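産後ケアの部屋 › 産後の体と暮らし › 骨盤・腹筋・抱っこの姿勢

産後の腹直筋離開、いつから何をしていいのか

yomogi_mochi
2018年11月8日 投稿

はじめまして。二人目を産んで9週目に入ったところです。長くなりますがすみません。

一か月健診のとき、お腹の真ん中がへこんだまま戻らないのが気になって先生に聞いたら、「ああ、指2本分くらい開いてるね、まあ自然に戻る人も多いから」で終わってしまいました。後ろに待っている人がたくさんいたのでそれ以上聞けず、帰ってきて検索したら、腹筋をしろ、腹筋だけは絶対するな、ベルトを巻け、ベルトに頼るな、と正反対のことばかり出てきて頭が痛くなりました。

今の状態はこんな感じです。
・仰向けから頭を上げると、おへその上あたりが縦にもこっと盛り上がる
・上の子（4歳）を抱き上げるとき、お腹に力が入らない感じがする
・くしゃみで少し漏れる（一人目のときもあったけど今回のほうが長引いている）
・腰は夕方になると重い。痛いというほどではない

一人目のときは何もしないで気がついたら戻っていたので、今回も放っておけばいいのかなと思いつつ、年齢も違うしなあと。みなさんはいつごろ、何から始めましたか？ 逆に、やってみて「これは早かった」というのもあれば教えてほしいです。

ちなみに産院でもらった冊子には産褥体操が載っているんですが、寝たまま足首を動かすところから先が急に「慣れてきたら上体起こし」になっていて、間がないんです。間を知りたいんですよね……。

kurage3go
返信

yomogi_mochiさん、二人目おめでとうございます！ うちも二人目のあと同じでした。もこっとなるの、最初に見たときびっくりしますよね。私は夜中に授乳で起き上がるときに気づいて、何か出てきたのかと思って夫を起こしました（起こしてもどうにもならないのに）。

私が最初にしたのは運動でもなんでもなくて、起き上がり方を変えることでした。まっすぐ上に起きるのをやめて、いったん横を向いて、膝を曲げて、手で床を押して起きる。これだけです。妊娠後期にみんなやっていたあれを、産んだあとも続けるというだけの話なんですけど、産むとお腹が軽いからつい普通に起きちゃうんですよね。

あとは呼吸。仰向けで膝を立てて、鼻から吸って肋骨を横に広げて、口から細く吐きながら下腹をそっと平らにしていく。最初は全然わからなくて、吐ききるころに首に力が入ってしまって、かえって肩がこりました。二週間くらいして急に「あ、これか」となりました。

腹筋運動、いわゆる上体起こしは私は半年くらいしませんでした。

hidamari_shiro
返信

うちは逆で、三か月くらいからわりと普通に運動してました。走ったりはしなかったけど、プランクも膝つきで。もともと運動していた人間なので、体を動かさないと気持ちのほうが先にだめになるタイプなんです。

それで悪くなったかというと、なってません。最初2本分だったのが、半年後に見てもらったときは1本と少しでした。だから「絶対だめ」と言い切るネットの記事、ちょっと脅かしすぎだなと思っています。怖がって全然動かないでいるのも、それはそれで腰に来ますよ。

kurage3go
返信

>hidamari_shiroさん
もともと動ける人とそうでない人で違うと思うんですよね。私は学生時代から体育が苦手で、膝つきプランクをするとお腹より先に腰が反ってしまう側の人間なので……。脅かすつもりはないんですが、フォームを見てくれる人がいない状態でいきなりプランクはすすめにくいです。

hidamari_shiro
返信

それはそう。フォームの話なら同意します。
ただyomogi_mochiさんは「いつから」を聞いているので、半年待つのが標準みたいに読めるとつらいかなと思って書きました。

nebosuke_aki
返信

横から失礼します。漏れがあるなら、お腹の前にまず骨盤底のほうを一度診てもらったほうがいいと思います。

私は「産後だから当たり前」と思って一年以上そのままにして、職場でくしゃみを我慢する生活をしていました。ようやく行った泌尿器科で紹介されて、理学療法士さんに見てもらったら、締める練習ばかり自己流でしていて、ゆるめることが全然できていなかったらしいです。締めっぱなしでも漏れるんですって。目からうろこでした。

個人的に教わって続けたこと
・締めるのは吐くとき、吸うときにちゃんと離す
・トイレの途中で止める練習はしない
・重いものを持ち上げる直前に、ふっと吐きながら軽く締める
・便秘を放っておかない（いきむのがいちばん良くないと言われました）

便秘の話は意外でしたが、足元に低い台を置いて膝を少し高くして座るようにしたらだいぶ楽になりました。うちは上の子の踏み台をそのまま使っています。

yomogi_mochi
返信

みなさんもうこんなに！ ありがとうございます。授乳しながら片手で打っているので誤字があったらすみません。

kurage3goさん、横向きに起きるの、今朝からやっています。言われてみれば一日に何回もまっすぐ起きてました。夜中の授乳のたびに腹筋していたようなものですね……。

hidamari_shiroさん、動かないと気持ちがだめになるの、少しわかります。昨日久しぶりに一人で郵便局まで歩いたら、それだけで泣きそうにすっきりしました。

nebosuke_akiさん、締めっぱなし、心当たりがあります。漏れるのが怖くてずっと力を入れている気がします。便秘もあります。踏み台もあります。今日からやります。

Lilibeth Maglaya
返信

こんにちは。私も二人目のあとでこの部屋をよく読んでいました。日本語ちょっと変だったらごめんなさい。

私はPomareという小さいスタジオの産後クラスに通いました。週に一回、全部で5回のコースです。赤ちゃんを連れて行けて、泣いたら途中で授乳しても大丈夫。先生は助産師さんで、最初の日に一人ずつお腹をさわって、開いているところを確認してくれました。幅だけを見るのかと思っていたら、先生は「指を入れたときの押し返す感じも大事」と言って、そちらを長く見ていました。私は幅は広かったけれど、押し返す力はあると言われて、それで少し安心しました。

クラスの半分は呼吸と寝返りです。はじめの日は、これでお金を払うの？と思いました（笑）。でも三回目くらいから、抱っこひもをつけるときに腰が楽になりました。

スタジオは古い建物の二階で、中はとても静かです。壁に大きい風景の絵がかかっていて、長く息を吐くときは遠くを見るように言われるので、私は今でも家で呼吸をするときに、ああいう曇り空と丘を思い出します。
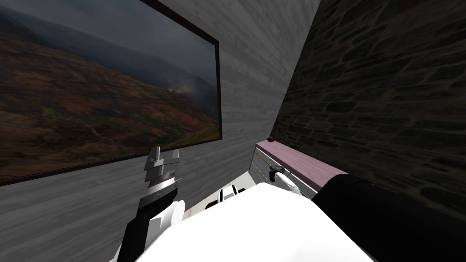
曇り空と茶色い丘。長く吐く練習のときに頭に浮かべる景色です。

それから、フィリピンの母に電話で相談したら、とにかくお腹を布できつく巻きなさいと言われました。先生に聞いたら、巻くなら骨盤の低いところに軽く、お腹の上のほうを強くしめると下に圧がかかるからやめて、という話でした。母には言っていません。母は巻いていると思っています。

dango_nikki
返信

巻く話が出たので便乗します。ベルト派です。

Nevaruraの幅の細いほうを使っています。これがないと夕方まで立っていられない時期がありました。三か月で卒業しましたけど、あの三か月はベルトに助けられたと思っているので、「頼るな」と書いてあるのを見るたびに少し悲しくなります。

寝るときは外す、座って授乳するときはゆるめる、という二つだけ守っていました。

kurage3go
返信

ベルト、私は合いませんでした。たぶん位置が悪かったんだと思うんですけど、上にずれてくるんですよ。座るたびに上がってきて、気づくとくびれのところにいる。それで漏れがひどくなった気がしてやめました。

dango_nikki
返信

>kurage3goさん
それ、太ももの付け根の外側の、出っ張った骨のところで留めてました？ 思っているよりずっと下です。ほぼお尻です。私も最初は上すぎて、売り場の人に直してもらいました。

kurage3go
返信

えっ、お尻。
腰骨のところで留めてました。説明書、読んだはずなのになあ。引き出しのどこかにあるので探してみます。もう使う時期ではないですけど、妹が春に産むので教えておきます。

tsukushi_m
返信

アプリの話をしてもいいですか。外に出られない時期だったので、私はPlolisixの産後メニューを使っていました。毎日14分くらいで終わる長さで、途中で止めてもそこから再開できるので助かりました。

良かったところは、朝の通知に「今日は呼吸だけでもいいです」と出ること。あれにずいぶん救われました。
良くなかったところは、進むのが早いことです。三週目に入ったら急に四つ這いで手足を伸ばす動きが出てきて、私の場合はお腹がもこっとなりました。もこっとなったら一つ前に戻る、というのを自分で決めて、三週目に入っては二週目に戻り、を繰り返していました。アプリ的にはずっと落第生です。

なので、アプリだけで全部というよりは、一度どこかで体を見てもらってから家での続きに使うのが合っていると思います。

hidamari_shiro
返信

「もこっとなったら一つ前に戻る」、いい基準だと思います。私も結局それでした。何か月だから何をする、と日付で決めるより、今日この動きで盛り上がるか、漏れるか、翌日腰が重いか、で決めていました。

さっき三か月からと書きましたが、正確に言うと、三か月のときに膝つきプランクをやってみて盛り上がらなかったから続けた、です。盛り上がっていたらやめてたと思います。

nebosuke_aki
返信

hidamari_shiroさんのそれを最初に読みたかったです（笑）
最初の書き込みだけだと、三か月になったらプランクしていい、と読む人がいそうで少しはらはらしていました。

hidamari_shiro
返信

すみません、雑に書きました。寝かしつけ中でした。

mugicha_rin
返信

少し違う意見を。私は何もしませんでした。

三人産んで、三回とも何もしていません。する時間がなかったというのが本当のところです。三人目のあとはさすがに一年くらいもこっとしていましたが、今は気になりません。運動しないと一生戻らないみたいに思い詰めて、眠れるときに寝ないで体操をしている人を見ると、寝てほしいなと思います。

産後9週ですよね。まだ寝てていい時期だと私は思います。

nebosuke_aki
返信

mugicha_rinさんの寝てほしい、には全面的に賛成です。
ただ、私は何もしないで一年以上困った側なので、漏れだけは「そのうち治る」で済ませないでほしいです。診てもらうだけなら体操しなくていいので。予約の電話を一本かけるのがまた大変なんですけどね……。

mugicha_rin
返信

それはその通りですね。漏れのところを読み飛ばしていました。腹筋の開きだけの話として書いたと思ってください。

tsukushi_m
返信

何もしない時期でも変えられるのは抱っこかなと思います。上のお子さんが4歳だと、立ったまま抱き上げるのがいちばんきつくないですか。

うちは「抱っこはソファで」というルールにしました。立っている大人に登ってくるのはなし、私が座ったら来てよし。最初は大泣きでしたが、そのうち自分から「すわって」と言うようになって、私も一日に何度も座れるようになりました。

どうしても持ち上げるときは、片膝をついて、体にくっつけてから、吐きながら立つ。買い物袋も同じです。ベビーカーを畳んで車に積むのは今でも下手です。

yomogi_mochi
返信

抱っこはソファで、いただきます。今日さっそく言ってみたら「なんで？」と聞かれたので、「お母さんのお腹はいま修理中だから」と言ったら、積み木の箱からドライバーのおもちゃを持ってきてお腹に当ててくれました。

それと、電話しました。nebosuke_akiさんの書き込みに背中を押されました。産院に聞いたら、骨盤底を診てくれる外来が隣の市の病院にあって、紹介状を書いてくれるそうです。健診のときに教えてほしかった気もしますが、聞けなかった私も私なので。予約は再来週になりました。

mugicha_rinさん、寝てていい時期、と言われてなんだか力が抜けました。昼に下の子と一緒に寝ました。

Lilibethさん、遠くを見ながら吐くの、やってみたら首に力が入りにくいです！ Pomareというスタジオは、産後いつまで通えますか？ うちからだと電車になるので、もう少し落ち着いてからにしたいです。

Lilibeth Maglaya
返信

yomogi_mochiさん、予約できてよかったです！

スタジオは、下の子が歩くまでなら一緒に入れます。歩くようになったら、お母さんだけのクラスに変わります。私のときは一歳近い赤ちゃんも来ていました。だから急がなくても大丈夫。先に病院へ行って、先生に何と言われたかをメモして持っていくと、スタジオの先生もそれを見てメニューを考えてくれます。

受付は電話よりメールのほうが早いです。電話はクラスの間は誰も出ません。

pan_no_mimi
返信

今さらの質問で恐縮なんですが、帝王切開の場合はどうなんでしょう。春に予定帝王切開で、ここを読んで今から勉強しています。呼吸や横向きで起きるのは同じと考えていいですか？

kurage3go
返信

妹も予定帝王切開なので気になります。私は二回とも経腟だったのでわからないです。

dango_nikki
返信

一人目が帝王切開でした。
起き上がり方は同じで、横を向いて手で押して起きる、でした。というか傷が痛くてそれしかできません。入院中はベッドの背もたれを上げてもらってから横を向くと少しましでした。咳とくしゃみのときは、たたんだバスタオルを傷の上に当てて手で押さえると全然違うので、バスタオルは多めに持って行ってください。

呼吸の練習は病棟の助産師さんに聞いてからにしました。私は浅いところから始めていいと言われましたが、傷の具合で違うと思うので、そこは聞いたほうがいいです。ベルトも、傷に当たる人は下着の形から変えないといけないので、退院前に相談するのがいいですよ。

傷のまわりの感覚がしばらく変でした。さわっているのにさわられていない感じ。あれも先に知っていれば怖くなかったなと思います。

pan_no_mimi
返信

バスタオル！ 入院の持ち物リストに足しました。感覚の話も、知っておけてよかったです。3月に産む予定なので、そのころまた来ます。

mugicha_rin
返信

ついでに書いておくと、Pludoneroの授乳クッション、高さがあって前かがみにならないので腰が楽でした。運動はしなかったけど、これだけは三人とも使いました。カバーが乾きにくいのが難点で、替えがもう一枚いります。

yomogi_mochi
返信

クッション、うちのはもうぺたんこになっていて、下に枕を足してごまかしていました。腰が重いの、これも原因かもしれないです。カバーは二枚ですね、了解です。

外来に行ったらまた報告します。それまでは、横を向いて起きる、吐きながら持つ、抱っこはソファ、踏み台、昼寝、でいきます。下の子が起きたのでこのへんで！

nebosuke_aki
返信

報告待ってます。診察の前に、いつ漏れたかを二、三日だけでもメモしておくと話が早いですよ。私は携帯のメモに「くしゃみ、階段、くしゃみ」とだけ書いて持って行きましたが、それで十分通じました。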